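Chapter 7
Closets, Alcoves, and Hanging Space

After studying this chapter, you should be able to:
State the purpose of hanging space in a guest room or small residence.
Distinguish between items that should be hung, folded, or kept low.
Prepare a wardrobe for a new occupant according to a written standard.
Identify common faults in a closet and report them correctly.

Key terms: alcove, clear drop, hanging rail, luggage rack, turnover

Introduction

In Chapter 6 the student learned how a room is divided into sleeping, washing, and working areas. The present chapter turns to the smallest of the enclosed spaces, the closet. It is often the last part of a room to be planned and the first to be filled. An occupant who has been in the room for an hour will usually have opened it, hung a coat in it, and placed a bag on or near its floor. The condition in which the closet is found therefore has a strong effect on how the whole room is judged.

A closet may be a built-in cupboard with a door, a freestanding wardrobe, or an open alcove fitted with hooks or a rail. The three types are cared for in much the same way. Each has an upper zone for hanging, a lower zone for shelves, baskets, and footwear, and a floor that must be kept clear enough to clean.

7.1 The Upper Zone

Garments on hangers need a clear drop, meaning the open distance between the hanging point and whatever lies beneath. For shirts and folded trousers, 90 centimeters is sufficient. Long coats, robes, and dresses need around 133 centimeters. Where a shelf or bench has been fitted under only part of the hanging space, long garments belong on the open side. Hangers within one closet should match in color and type, and none should be left with a garment from an earlier stay.
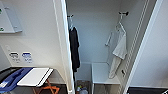
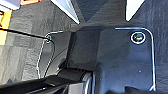
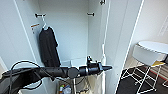

Figure 7.1. First picture: long black garment and white cloth on separate hangers, with a low shelf beneath. Third picture: open wardrobe with a black T-shirt on a hanger and a mesh basket below.

7.2 The Lower Zone

Low shelves and baskets are meant for items that are reached for often or that cannot be hung. Mesh baskets allow air to pass and let the occupant see the contents without unpacking them. Bottles should stand upright. Packaging should be sorted at every turnover and discarded if empty.

Bags and suitcases are best kept off the closet floor. A folding luggage rack placed beside the closet serves this purpose and may be put away when it is not in use. The rack must not block the door or any wall socket.

7.3 Doors, Hinges, and Fittings

A wardrobe door should open fully and stay where it is placed. Hinges are checked at each turnover by moving the door through its full swing. Rail brackets are checked by hand for looseness. A loose bracket is reported the same day, and the closet is left empty until the repair has been signed for.

Case Study: Clenness House

Clenness House is a residence with 432 rooms, furnished throughout with Skullasdale wardrobes. In June of its second year, the housekeeping office reviewed 500 turnover sheets and found that closets were marked "complete" even when baskets had not been emptied. The sheet carried a single box for the entire closet. The office replaced it with separate boxes for the upper zone, the lower zone, and the fittings. The revised form is reprinted in Appendix C, and students will use it in Exercise 7.4.

As you read the remaining sections, consider which of the three boxes would be hardest to complete in your own closet, and what you would have to move first.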